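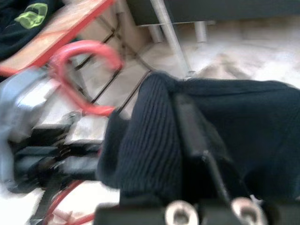 The Landau F2 is a two-finger gripper for picking up clothing and other soft goods. This page covers what the gripper is rated for, how to mount it, and the practices Stinasska expects integrators to follow when the arm works in rooms that were not built for robots. It applies to all F2 units with the flat finger set. Units with the padded finger set have their own page.

## Part numbers

| Item | Part no. |
|---|---|
| F2 gripper with flat fingers | F2-212 |
| Replacement finger pair | F2-212-P |
| Wrist camera bracket | F2-63 |
| Kao adapter ring | KA-752 |
| Druler tool changer plate | DR-5 |

The adapter ring and the changer plate cannot be stacked. Order one or the other.

## Intended use

The F2 handles loose garments, towels, bedding and similar items that hang or fold under their own weight. Knitwear is within scope. So are garments with zippers and buttons, provided the grip point is on fabric.

The following are outside the intended use:

- Lifting people or animals, or any item a person is wearing
- Wet goods that drip onto the wrist
- Glass, blades, or garments with pins left in them
- Use as a pusher, hook or pry bar

A garment has no fixed shape, and the payload figure on the nameplate does not tell you how far it will hang below the fingers. Work out the hanging length of the longest item in the task and add it to the tool height when you set the lower limit of the work area.

## Mounting

1. Remove power from the arm and lock it out.
2. Wipe the flange and the back of the base plate.
3. Fit the adapter ring or changer plate, if used.
4. Seat the base plate and start all bolts by hand.
5. Tighten in a cross pattern to the torque on the card in the box.
6. Mark each bolt head with a paint line.
7. Route the cable with enough slack for full wrist rotation.

Do not use thread lock on units fitted with the Druler plate. Bolt heads must remain visible for inspection. If a cover hides them, the cover has to come off without tools.

## Safe working practice

### Risk assessment

A gripper is one part of a robot system. The F2 is supplied without a safety rating of its own, and the integrator is responsible for assessing the complete application, including the arm, the fingers, the item being handled and the room. Repeat the assessment when any of these changes. A new type of garment counts as a change if it is longer, heavier or has straps or cords.

### Floor and surroundings

Homes, stock rooms and laundries are cluttered, and some clutter is normal during a garment task. Before running, check the reach of the arm plus the hanging length for:

- Loops and handles that a finger could enter
- Straps, buckles, springs and clips that could snag fabric
- Furniture legs and frames a garment could wrap around
- Boards or trays that could tip if pulled

Items that cannot be moved should be entered as keep-out zones with a margin of at least one finger length. Open loops are entered as solid shapes.

### Speed and force

Set the lowest grip force that holds the garment through the full motion. Raising force to fix a slipping grip is poor practice. Change the grip point first, then slow the move. Ribbed and textured knits should be tested separately from smooth cloth, even at the same weight.

While an item is held, the arm should move at the loaded speed limit in the controller. This limit is separate from the empty speed limit and must never be set above it.

### Snags

Enable force monitoring at the wrist for every task. When the snag limit is reached, the required response is:

1. Stop the arm.
2. Hold position.
3. Open the fingers only on operator command.

Automatic release is disabled by default. A stretched garment can spring back toward the arm or pull a light object over when let go.

### Wrist camera

The camera on the F2-63 bracket is for finding and checking grip points. It is not a safety device and must not be used to detect people. Fast wrist moves smear the picture, so take grip decisions from images captured after the arm has settled. Images recorded in private homes should be stored under the site's own privacy rules, with a retention period agreed before the first run.

## Inspection

| Interval | Check |
|---|---|
| Each shift | Paint lines on bolts, lint at finger roots, cable slack |
| Every month | Finger edges for burrs, base plate for cracks |
| Every 752 hours | Torque check, finger alignment |
| After any collision | All of the above before restart |

A burr that catches a cotton swab is grounds for replacing the finger pair. Do not file the edge. Fingers are replaced in pairs.

## Records to keep

Keep the risk assessment, the controller settings file, the inspection log and the snag log together. The snag log needs the garment type, grip point, arm speed and what was touched. Five snags in the same task without a change in settings should stop that task until it has been reviewed.

## Supplied with the gripper

Flat finger pair (fitted), base plate bolts, torque card, paint marker, inspection log sheets. The camera and bracket are sold separately. Firmware notes for the October release are included on a printed sheet; controllers with older firmware do not support the loaded speed limit and must be updated before use.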